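Skilska Tube Handling Kit: Data and Evaluation Card

Release: October
Maintained by: Chinyere Omoregie, Evaluation Office, Agbeko
Supplier of the kit: Ziseck

1. Purpose of this card

This card accompanies the recordings and result tables produced by Agbeko during its review of the Skilska Tube Handling Kit. It is intended for laboratories considering the kit for routine tube placement and for developers who wish to train or test control software on the recordings. It states what the release contains, how it was collected, and where its use should be limited.

Agbeko purchased the kit at list price. Ziseck was given a draft of Section 6 and returned two corrections of fact, both of which were accepted. The conclusions are those of the Evaluation Office.

2. What the kit provides

The Skilska kit is sold as an add-on for laboratories that already own a robot arm. It includes:

- a two-finger gripper with a cable set
- a wrist camera and mounting bracket
- one fixed camera with a table stand
- the Cuvlow control package, supplied under a single-site license
- printed setup instructions and a calibration sheet

The arm, the table, the racks and the tubes are not part of the kit. The buyer must also supply a computer that meets the requirements in the Cuvlow installation guide.

3. The task under review

The task is the placement of capped conical tubes into a two-tier rack with round openings. The rack carries holes of two sizes, and only the larger holes accept the tubes. The gripper holds a tube near its upper end, brings it over the rack, and lowers it into an assigned position. Positions are assigned by row, starting with the back row and working forward.

An episode begins when the operator issues the start command and ends when the arm has returned to its rest position or when the operator stops the run. Each episode covers one tube.

The tubes are clear and the table is white. This combination was chosen at the request of two member laboratories whose benches have the same finish. Clear tubes on a pale surface offer little contrast, and buyers should expect performance on such a bench to differ from that shown in supplier demonstrations.
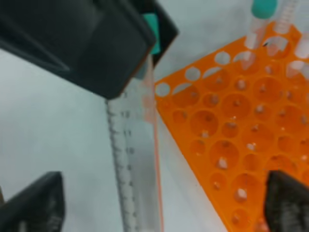
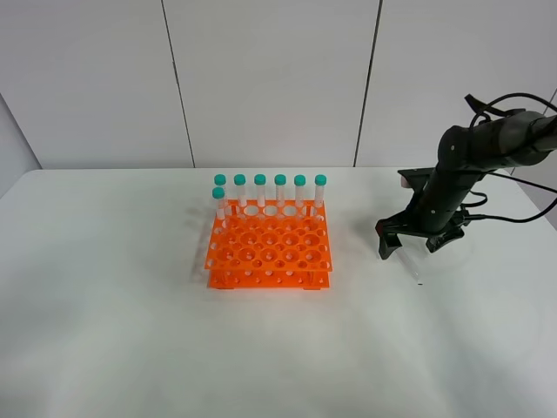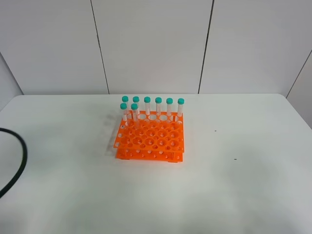
Wrist camera view, followed by two fixed camera views of the rack.

4. Contents of the release

The release contains 3,911 episodes. Of these, 271 are set aside as a test set and should not be used for training or for tuning of any kind. The division was made by session, so that no session contributes to both parts.

Each episode folder holds:

- wrist: color video from the wrist camera
- fixed: color video from the fixed camera
- joints: arm joint positions with time stamps
- grip: commanded and measured finger opening
- outcome: one of the labels described below
- notes: free text entered by the operator, often blank

File names follow the pattern session, episode, stream. Time stamps in all streams refer to the clock of the control computer. Video is stored as recorded, without cropping or color correction.

Outcome labels are as follows.

Placed: the tube stands in the assigned hole and has been released.
Misplaced: the tube stands in a hole other than the one assigned.
Dropped: the tube left the gripper before reaching the rack.
Stopped: the operator ended the run.
Unclear: two reviewers did not agree on the outcome.

Episodes marked Unclear are kept in the release. Users who compute success rates should report how they treated them.

5. Collection procedure

Recordings were made at one bench with one arm. Three operators took part, each of whom had completed the Cuvlow introductory course. Before every session the operator carried out the calibration routine and recorded the result in the session log. Calibration was repeated after any contact between the gripper and the rack hard enough to move the rack.

The rack was not fastened to the table. Operators were instructed to return it to its approximate starting position between episodes but were not given a template for doing so. Small differences in rack position and angle are therefore present throughout the data and are regarded as part of the task.

Room lighting was left as found. Blinds were neither opened nor closed for the purpose of recording, and shadows on the table vary between sessions.

Outcome labels were assigned from the fixed camera video by a reviewer who had not operated the session. A second reviewer checked every label other than Placed, together with a random selection of 500 Placed episodes.

6. Findings on the kit

Setup. Unpacking, mounting and first calibration were completed in one working day. The printed instructions are clear up to the routing of the cables, where the drawings show a different bracket from the one supplied. Ziseck has confirmed that the drawings refer to an earlier bracket and that a revised sheet is available on request.

Gripping. The fingers closed consistently on the tube bodies. Grip force can be set in 15 steps through Cuvlow, but the manual gives no guidance on which setting suits which tube. Operators settled on a middle value and did not change it afterward.

Wrist view. The wrist camera gives a useful close view of the held tube and the nearby part of the rack. The gripper housing and fingers occupy a considerable share of this view. Printed graduations on a tube may be visible, but blur can make the numbers difficult to read, and the view should not be relied upon for reading volumes.

Fixed view. The fixed camera shows the whole rack and is the better source for checking which positions are filled. A clear tube held in front of the white table can be hard to pick out. Teal caps of the kind used in this review are considerably easier to find than the tube bodies, and users whose caps are clear or white should carry out their own trial before purchase.

Software. Cuvlow ran without interruption in most sessions. Two sessions were lost when the program failed to save at shutdown; these are absent from the release. The supplier's later update addresses the fault, according to its change notes. Agbeko has not tested that update.

Support. Questions sent to Ziseck by e-mail were answered within two working days. Telephone support is sold separately and was not reviewed.

7. Recommended uses

The release is suited to the training and testing of tube placement methods, to research on locating clear objects, and to the comparison of wrist and fixed camera views of the same action. The outcome labels may also be used to train an automatic check on rack filling.

8. Uses not recommended

The release should not be used to support claims about the handling of filled tubes, the opening or closing of caps, or work with hazardous material. None of these was part of the review. Results should not be carried over to racks with a different hole pattern without further testing.

The kit itself is not offered by its supplier as a safety-rated system. Laboratories remain responsible for their own risk assessment, including safe distances between staff and the arm.

9. Known limitations

- All recordings come from a single bench, and the background varies very little.
- Only one model of rack and one model of tube were used.
- Positions in the back row are represented more heavily than those toward the front.
- The joints stream has short gaps in a small number of episodes. These are listed in the file gaps.txt.
- Operator notes are uneven in length and were not edited.

10. Access and terms

The release is available to member laboratories without charge. Other parties may apply in writing to the Evaluation Office, stating the intended use. Redistribution of the video, in whole or in part, requires written permission. Published work based on the release should name the Skilska Tube Handling Kit review and give the release month.

Corrections to labels are welcome and should quote the session and episode number. Accepted corrections are entered in the change file and included in the next release.

Contact: Chinyere Omoregie, Evaluation Office, Agbeko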